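Drimira Chores: simulated household tasks for a two-finger gripper

README and data card

What this is

Drimira Chores is a set of simulated runs in which a robot arm tries small household jobs: turning a handle, pushing a lever, opening a door, closing it again. We put it together to get a plain answer to a plain question — can a machine do these chores yet, and if it can't, where does it get stuck?

The set holds 794 runs across 16 chores. Each run has the wrist view, the joint positions, the gripper opening and a pass or fail mark. The rooms are rendered. No real kitchen was used at any point, and a good score in this set should not be read as a good score in a house.

Contents

runs/ has one folder per run
chores.txt lists the chores and the pass rule for each
splits/ has the train and test lists
notes/ has hand-written remarks on failed runs

The wrist view

The wrist view is the main input. It sits close to the gripper, so the fingers take up a good part of every picture and the larger shapes in the room are seen only in pieces. A gray part that is easy to name from across the room can be hard to name from here.
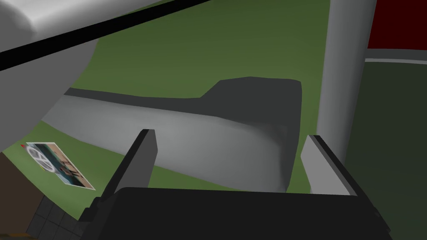
Evdokia Triantafyllou asked on the issue tracker whether a wrist view alone is enough for any chore with a handle in it, and said her own runs did better once she added a fixed view from the side. We agree that a second view helps. It is left out of this release because we wanted to see how far one view would go. She has offered to share her side-view settings, and we will link them when they are up.

What counts as a pass

Each chore has its own rule. For a handle, the handle has to turn past the set angle and the gripper has to let go. Touching it is a fail. Turning it and then getting stuck on it is also a fail, though these runs are tagged "partial" so you can pull them out.

Getting the fingers near the part is the easier half. Most failed runs in notes/ are of this sort: the arm arrives, the jaws are open, and the grip is then set too high or at the wrong slant. 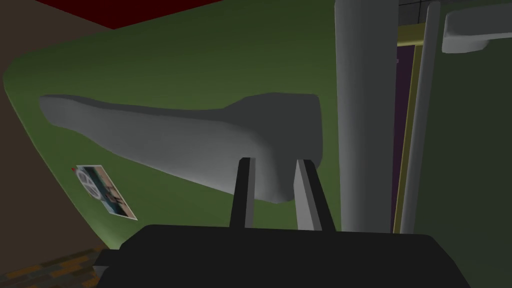
Chrysoula Galanis wrote in to say that people do these things by feel, and that a score based on position will always flatter the machine. She would like a force reading in every run. The Turnar simulator we use can give one, but we did not trust the numbers on curved parts and did not save them.

Known problems

Wall pictures and other decoration can pull a model off target.
In some views there is little besides the gripper and flat color. Models trained on single views do badly on these. Use at least 8 views in a row if you can.
2 of the chores share a pass rule by mistake. See chores.txt.

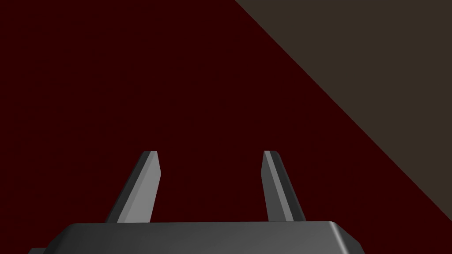
Last changed: Sat 9 April

Baselines

We ran the Andreadis and Bravden baselines with their default settings. Both manage pushing chores better than turning chores, and neither is steady enough that we would leave it alone with a real door. Scripts for both are in baselines/. If your scores are far from ours, check the gripper opening first. Older copies of the loader read it upside down, with 0 as fully open.

Use

Free for research and teaching. Please don't use the pass marks to claim that a product is safe in a home. Corrections to the failure notes are welcome through the issue tracker; give the run folder name and the line you want changed.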